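Sandasstead Household Advice Service
Care of small metal items: chains, springs, keys and hooks
Page reviewed Mar 13, 2024

Small metal articles are seldom lost outright. More often they are put down together on a hard surface, where they knot, scratch one another and are swept into the nearest drawer. The following advice is issued to all households in the Jescombe and Clolach districts.

Untangling a linked chain
Work on a smooth, well-lit top. Do not pull at the two ends. Lift the chain at one point, let the remainder hang, and ease the lowest loops apart with a blunt pin. A drop of light oil will help where the links are stiff; wipe it off afterwards with a dry cloth.
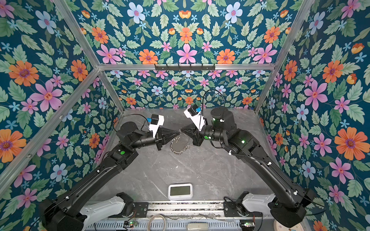

A reader in Clolach writes that talcum powder serves as well as oil on a fine chain and leaves nothing to wipe from the table. The Service has no objection, provided the powder is brushed out before the chain is put away.

Hooks before boxes
A rail with a row of small hooks takes up very little depth and keeps chains and key rings apart. Fix it at eye level, and allow 6 cm between articles that are likely to swing. Nothing heavier than 500 g should be hung from a light rail — shelf brackets are the proper answer for greater loads.
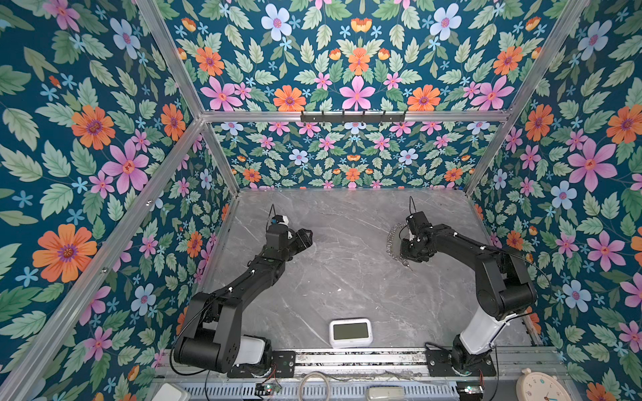 Could the Service say whether adhesive hooks will hold on wallpaper, asks a correspondent from Jescombe, whose last set came away with the paper. They are not advised on any papered wall. A screwed rail, fixed to timber or metal, is to be preferred.

Springs, keys and clocks
Coiled springs catch on everything near them and should be separated first. Turn one spring against the other, as though unscrewing it, until the coils part. Keys should be labelled at once. A small digital clock whose screen is blank should have its battery compartment opened and checked for leakage before it is stored.

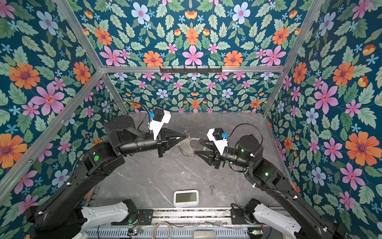 Gallardo, of the same district, reports keeping springs threaded on a length of dowel, sorted by width, and has had none tangle since June.

Leaflet 16, on drawer dividers, may be requested from the Sandasstead office.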